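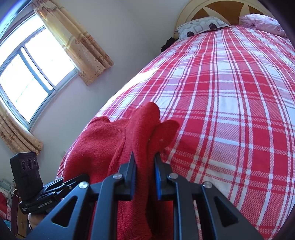
8 Strickwaren und Kleinteile auf dem Bett sortieren

8.1 Geltungsbereich

Der Abschnitt gilt für Handschuhe, Socken, Mützen und sonstige kleine Strickteile, die in den Gästezimmern der Häuser Zendadach und Flisatham gesammelt, geprüft und abgelegt werden. Für Pullover, Jacken und Decken gilt Abschnitt 9. Nicht zuzuordnende Einzelstücke werden nach 8.4 behandelt.

Als Ablagefläche dient das gemachte Bett. Die Tagesdecke bleibt während der gesamten Arbeit liegen.

8.2 Vorbereitung der Ablagefläche

1. Tagesdecke bis an das Kopfteil hochziehen und von der Mitte zu den Seiten glatt streichen.

2. Kissen und Zierkissen vom Bett nehmen und auf dem Stuhl ablegen.

3. Vorhang so weit öffnen, dass die Decke ausreichend beleuchtet ist. Fehlendes Tageslicht ist durch die Deckenleuchte zu ersetzen; die Nachttischleuchte allein genügt nicht.

4. Hände waschen und vollständig trocknen. Ringe und Armbänder mit Kanten oder offenen Fassungen ablegen.

Hinweis: Bei karierten oder gestreiften Tagesdecken sind Strickteile in der Farbe des Musters leicht zu übersehen. Ein rotes Teil auf einem rot-weißen Karo ist daher stets einzeln aufzunehmen. Vor dem Verlassen des Zimmers ist die Decke zusätzlich mit der flachen Hand abzustreichen.

8.3 Strickteile auslegen und prüfen

1. Sammelbeutel am Fußende öffnen und die Teile einzeln entnehmen. Der Beutel darf nicht über dem Bett ausgeschüttet werden.

2. Jedes Teil an einer schmalen Stofffalte fassen und anheben. Bündchen und einzelne Maschen sind als Griffstelle nicht zulässig.

3. Das Teil zur Mitte des Bettes führen und dort ablegen. Zusammengeschobene Stellen mit der Hand öffnen, bis der Stoff weitgehend flach liegt.

4. Bei Handschuhen die Finger einzeln ausstreichen, beginnend beim kleinen Finger. Nach innen gestülpte Finger vom Bündchen her herausschieben, nicht an der Spitze ziehen.

5. Bei Socken zuerst die Spitze, danach die Ferse ausrichten. Das Bündchen bleibt ungedehnt.

6. Oberfläche bei schräg einfallendem Licht auf Fusseln, gezogene Fäden und Löcher prüfen. Helle Fusseln sind auf kräftigen Farben meist ohne Hilfsmittel zu erkennen.

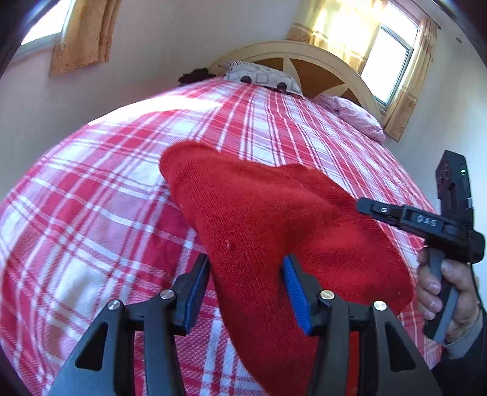 Abb. 2: Rotes Strickteil im Sonnenlicht, Maschenbild erkennbar.

7. Fusseln von Hand oder mit der weichen Kleiderbürste (Skukbridge, Ausführung fein) in Maschenrichtung abnehmen.

8. Teil wenden und die Rückseite in gleicher Weise prüfen.

Vorsicht: Gezogene Fäden dürfen weder abgeschnitten noch abgerissen werden. Das betroffene Teil ist mit einer Stoffklammer zu kennzeichnen und der Näherei zu übergeben.

Vorsicht: Klebebänder und Fusselrollen sind bei aufgerauter oder flauschiger Strickware nicht zu verwenden.

8.4 Paare bilden und ablegen

1. Zusammengehörige Teile deckungsgleich aufeinanderlegen. Maßgeblich sind Farbe, Strickart und Länge des Bündchens, in dieser Reihenfolge.

2. Paare einmal quer falten. Das Umschlagen der Bündchen zu einer Kugel ist zu unterlassen.

3. Gefaltete Paare in den Einsatz der obersten Schublade legen, Handschuhe links, Socken rechts.

4. Einzelstücke in den Hegedűs-Wäschebeutel geben und mit der Zimmerbezeichnung auf Formblatt 724 eintragen. Die Abgabe in der Wäschekammer erfolgt am selben Tag bis 20 Uhr.

5. Tagesdecke erneut glatt streichen, Kissen zurücklegen und den Vorhang in die Ausgangsstellung bringen.

Hinweis: Feuchte Teile werden nicht gefaltet. Sie sind auf dem Wäscheständer liegend zu trocknen und anschließend ab Schritt 8.3, Nummer 3, erneut zu bearbeiten.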